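Grivia (gripper)

Grivia is a hand-held two-finger gripper built in a shared workshop in Ukmont. A person carries one in each hand and uses the pair to pick up household objects, and the recordings are used to train robot arms. The design was started by Adel El-Sayed, a member of the workshop, who released the first drawings in June.

Design

Each gripper has a body, a handle and two curved fingers that open and close together. The handle is held like a power tool. The body is printed in two halves and closed with Phillips screws, which lets a builder change a worn finger without special tools. A printed marker on the mount is used to work out the position of the gripper. Builders are advised to glue markers down flat, as a lifted corner spoils the reading.

A complete pair weighs 500 grams more than the first drawings called for. Later versions moved some of the weight toward the handle.

Use

Trials are done with ordinary things, such as a desk fan, a book and a trash bin, placed on the floor or on a table. The operator works with both hands and keeps the fingers open until they are close to the object. 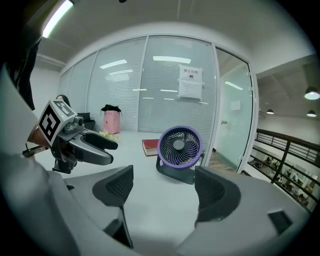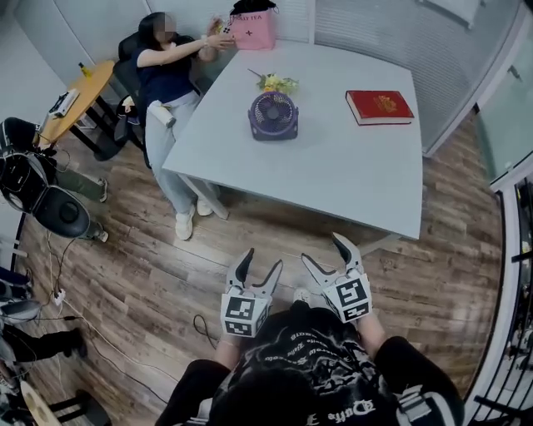 Versions

The current version is number 4, dated 29/10/2024. It has a longer finger pad and a stiffer hinge. Version 3 was also built by a second workshop in Brurard, which changed the handle for smaller hands. The two groups share a parts list of 159 entries and a set of 3,000 recordings.

See also

Robot end effector
Fiducial marker
Teleoperation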